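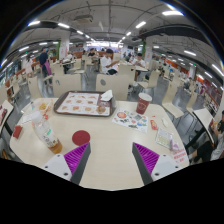 Parvaneh Azimi: Still dropping out at the Hedville dining hall. Lunch sales queue on the till and post in one lump after 2 pm. Same as the last ticket.

Ticket 2706 — card terminals losing connection, Hedville
Status: open
Assigned: Milan Van Damme

Log shows 862 timeouts for March, nearly all from till 8. The other tills share the switch and are clean. Swapped the patch lead, no change. Moved till 8 to a spare port, no change.

Checked the address settings. Till 8 has a fixed address inside the range the Larumby router hands out, so any phone joining the staff network can be given the same one. Fits the lunch pattern.

Changed till 8 to a reserved address and restarted the Lomirow payment service. Test sale for $2 posted straight away, refund also fine.

Leaving open until the lunch log has been checked. Parvaneh, please don't power-cycle the router in the meantime — it clears the log.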